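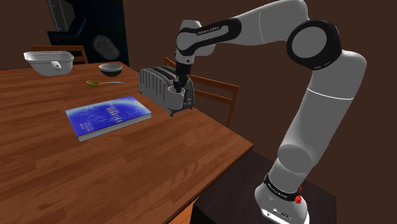
The breakfast table, part two

So the simulated kitchen finally has stuff in it! Last time I left you with a bare table and an arm that kept punching through it, and a few of you wrote in (thank you!) to say my collision shapes were a mess. They were. I rebuilt them over two long evenings at the Luvton workshop, mostly on the big desktop in the corner, and the tabletop now behaves like a tabletop.

The mug is what I've been fighting with all week. I'm having the gripper take it with the fingers down in the opening, and every time I touch the friction settings something else goes weird. Samran Ruangrit told me to stop fiddling and drop the time step first, so now I run at 500 steps a second and my laptop sounds like a hair dryer. Getting the mug past the toaster is the next headache – there isn't much room between them, and the planner loves a shortcut.

Known problems, mostly for my own memory:

The baking dish looks like it's hovering a little. Its origin is off, I think, and I'll fix it when I redo the dishes.

The spoon is still just there for looks. Picking up something that flat is a whole other post.

The book needs a proper weight. I typed in 200 grams as a guess and never went back.

I'd love to have the real arm version of this going by November, but the bench at the workshop is booked solid and I still need to build a stand. Bautista Sepúlveda offered me his old welded one – if it fits in my car I'm taking it.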